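The Fold Log

Short fiction, posted in the Medden reading room

The contract with Kallura asked for 100 accepted episodes of cloth handling. By the end of the first afternoon the operator had 47.

An episode began when the left pedal was pressed and ended when it was released. Between the two, the operator moved the leader arm and the follower arm copied it, and the recorder wrote down joint angles, finger opening and the view from each camera. The task string was the same each time: pick up the cloth, fold it, set it down, clear the cloth. Fokerix, the recording program, printed the string at the top of every entry in case anyone forgot.
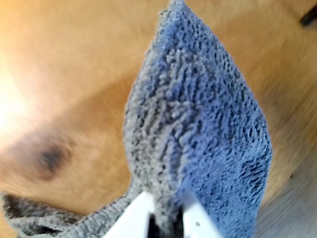 Page last changed: December, 4:10 p.m. (spelling of "levelled" fixed)

The operator had written the grasp rules on the first morning and had revised them twice. Rule one: take the cloth by a doubled portion. A single layer slid out of the fingers as often as it stayed. Rule two: close fully, then wait one breath before lifting. Rule three: if the cloth is dropped, keep recording and pick it up again. Kallura paid the same for a recovery as for a clean run, and had said so in writing.

Rule three was the hard one. The operator's foot wanted to lift at every mistake. In the first 20 minutes it had lifted on its own account, and those entries were cut short in the log with the arm halfway to the table. They could not be used. The operator marked them R for rejected and moved the pedal a little farther from the chair, so that releasing it took a decision.

The work was done at a bench in the back half of the Berrada building, which had been a joinery. The heating came on at six and went off at four. After four the operator wore gloves with the fingertips cut away and the traces on the screen became slightly rougher. The log did not have a field for temperature. The operator put it in the comments.

At episode 53 a message arrived from Kallura. It had been sent to all sites. A first model had been trained on the early entries from Medden and two other towns, and it could now reach the cloth, close on it and lift. It did not fold. A clip was attached.

The operator played the clip. An arm of the same type, at another bench, came down over a cloth, closed its fingers and stopped. It held still for the length of one breath. Then it lifted.

The operator played it again and timed the pause. It was a little under two seconds. The operator then opened episode 12, chosen because it was ordinary, and timed the pause there. The two figures agreed to the first decimal place.

Rule two was not in the contract. It had been passed to no other site. The operator looked through the shared instructions to be sure, and found a paragraph on lighting, a paragraph on keeping the camera mounts tight, and nothing about waiting.

There was a field in the log called Notes for Training. It had been blank for 53 entries. The operator typed: Pause after closing is a habit of this operator. Not required by the task. Then deleted the second sentence, thought about it, and put it back.

Episode 54 was recorded without the pause. The cloth held. Episode 55 was recorded without the pause and the cloth slipped at the corner, and was gathered up again under rule three. Both were marked A for accepted. In 56 the pause was back. The operator had not intended it and only noticed on replay.

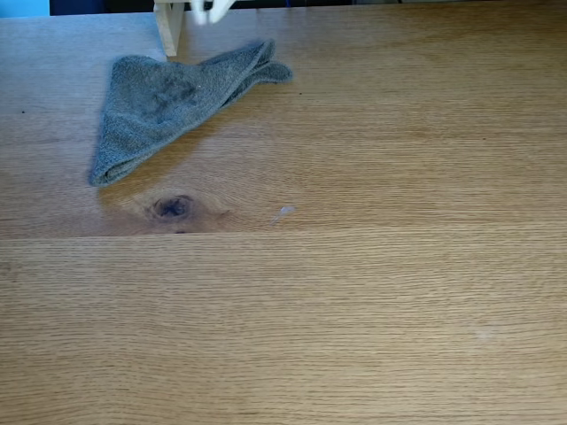 After four o'clock

The heating went off. The operator put on the gloves and wrote a reply to Kallura, which read in full:

"Clip received. The delay before lifting comes from my episodes. I can remove it from the remaining ones, or leave it in. Please advise. Medden bench is on schedule."

The answer came inside 3 minutes. It said that the delay had been seen and measured, and that the lift failed more often when it was trained out. The delay was to be kept. It asked whether there were other habits the site should know of.

The operator considered the question as a technical one. There was the way the wrist was levelled before each descent. There was a small outward turn of the arm at the end of a fold, which served no purpose and had been carried over from folding tea towels at a kitchen counter, where there had been a kettle to avoid. It was present in every accepted episode. The operator checked nine of them and stopped checking.

The reply listed the wrist and the turn. Under the turn it gave the cause as "obstacle, not at this site."

Then the cloth was shaken out and put back for the start position. The operator pressed the pedal, lowered the arm, closed the fingers and waited one breath. The fold was made. At the end of it the arm swung a little to the outside, around the kettle, and came back to rest.

Episode 57. A. Comment: cold.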